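搜索本站 请输入关键词 搜索

Pleltovley 样板卧室项目:八月进度报告

致:Pimard 基金会项目办公室
报告人:Valdir Brito
地点:Drunness

尊敬的各位同事:

现在向各位报告样板卧室在八月的进展。上一次报告的时候,房间里只有床垫和几个没有打开的纸箱,所以那次我写得很短。这一次内容比较多,我按照家具、床上用品、收纳、费用和下一步工作的顺序来写。中文不是我的母语,如果有的句子不够清楚,请直接写信问我,我会重新说明。

一、床和踏台

床已经安装好了。我们选择的是低的白色床座,没有选原来方案里带抽屉的那一种。带抽屉的床座可以多放一些被子,但是抽屉完全拉开以后,床和衣架之间的通道就太窄了。我和木工一起在地上用胶带贴出抽屉拉开的位置,走了几次,两个人都觉得不方便,于是决定更换。床垫长205厘米,宽180厘米,这个尺寸和申请书里写的一样,没有改变。

踏台是这个月花时间最多的部分。申请书里只写了"床边台阶一个",没有说明形状。我们最后做成两层:前面的一块比较低,后面的上层比较宽,向衣架的方向延伸。这样做的理由是,使用的人常常要先上床边整理枕头,然后转身去拿衣服,如果上层很小,转身的时候脚没有地方放。材料是浅色的松木板,目前还没有做表面处理,板缝和木纹都可以看见。

关于表面处理,我想请各位给一个意见。木工建议用透明的木蜡油,颜色变化小,以后也容易修补。Ghauri 的设计人员建议用白色漆,和床座统一。我个人比较喜欢木头的颜色,但是我也明白白色在照片里会比较整齐。两种办法的费用差别不大,在做出决定以前,踏台保持现在的样子。

有一件事情做得不够好,应该写在这里。踏台第一次送来的时候,上层的高度和图纸不一样,原因是我发给木工的图纸是旧的一版,责任在我。木工把侧板重新切了一次,没有另外收费,但是安装推迟了一个星期。从那以后,我在每一张图纸的右下角写上版本,并且只保留最新的一张在工作文件夹里。

二、床上用品

床单用灰色,枕套用灰绿色。颜色是和 Ghauri 一起选的。我们比较了几块布样,在上午和傍晚各看了一次。米色的布样在上午很好看,傍晚开灯以后显得发黄;灰绿色的变化最小。枕套上有浅浅的缝线,洗过以后没有变形。

床单比床垫大很多,会从床的侧面垂下来,形成一些褶皱。项目办公室在星期一的电话里问过,要不要换成带松紧带的床笠。我的回答是暂时不换。床笠铺起来快,可是更换的时候要把床垫的角抬起来,对力气小的人并不容易。平的床单只要从两边拉平就可以。我准备在下个月请几位来参观的居民两种都试一试,然后把他们的意见写进下一次报告。

枕头的摆放也试过几种方法。并排放的时候床看起来比较正式;叠起来放的时候,一只手就可以够到,而且上面还能临时放东西,比如准备收起来的袋子或者衣服。现在我们采用叠放。我知道这是一个很小的细节,但是参观的人问得最多的就是这一类问题:东西从床上拿走以后放在哪里,晚上铺床之前先拿什么,谁来拿。

三、收纳和整理的顺序

原来的计划是买一个有门的衣柜。看过房间以后,我们改用开放的衣架。门打开的时候会碰到踏台,这一点在平面图上没有看出来,到现场量过才知道。衣架的缺点是落灰,因此不常穿的衣服应该另外装在袋子里。袋子的种类还没有最后确定。

我写了一份整理顺序的草稿,将来会贴在房门里面。现在的文字是这样的:

先把床上的衣服和袋子集中放到枕头上面。
从远的一边开始拉平床单,再到近的一边。
衣服挂到衣架上,袋子折好以后放在衣架下面。
最后检查踏台上面有没有东西,上面不可以放东西过夜。

最后一条是木工提出来的,我觉得很有道理,所以加了进去。草稿的字体比较大,用词尽量简单。如果项目办公室有固定的格式,请发给我,我会照着改。

四、费用

到这个月底,家具和床上用品一共支出2336欧元。其中包括床座、踏台的木料和人工、床单、枕套、枕头以及衣架,不包括床垫,因为床垫是在上一个阶段付款的。取消衣柜以后省下来的钱,一部分用在踏台上。按照合同,单项调整超过100欧元需要事先得到同意,这一次的调整我已经在七月写信说明,也收到了贵方的回复,回信的复印件和发票放在一起。

还有一张发票没有收到,是运输的费用。我已经写信催过,收到以后马上补交。

五、遇到的困难

第一是时间。木工只有一个人,他同时在做别的工作,我们常常要等。我没有另外找人,他对这个房间已经很熟悉,换人反而要重新解释。第二是光线。房间下午比较暗,挑选颜色的时候容易判断错误,所以我们现在只在上午做和颜色有关的决定。第三是我自己的经验不够。我以前做的是仓库的整理工作,货架和纸箱我很熟悉,卧室里的东西更软,位置也经常变化,需要慢慢学习。

六、下一步

下个月计划完成踏台的表面处理,确定衣服袋子的种类,完成整理顺序的正式文字,并且安排居民第一次参观。参观的时间我希望放在上午十点以后,这样来的人不用赶路。如果项目办公室有同事愿意一起来,请提前告诉我,房间不大,人多的时候要分开进去。

需要各位决定的事情有两件:踏台用木蜡油还是白色漆;整理顺序要不要同时准备另一种语言的文本。第一件比较急,木工在等回答。

感谢 Pimard 基金会一直以来的支持和耐心。

此致
敬礼

Valdir Brito
Pleltovley 样板卧室项目

附图
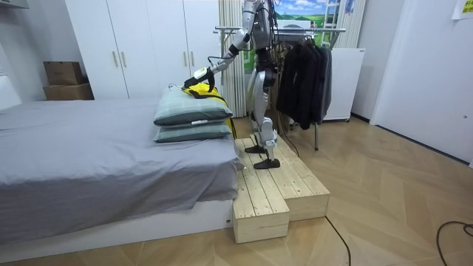
图1 床边的两层松木踏台(表面未处理)与叠放的枕头,枕头上为带黑色带子的黄色物品

联系我们 | 版权所有 Pleltovley | 返回顶部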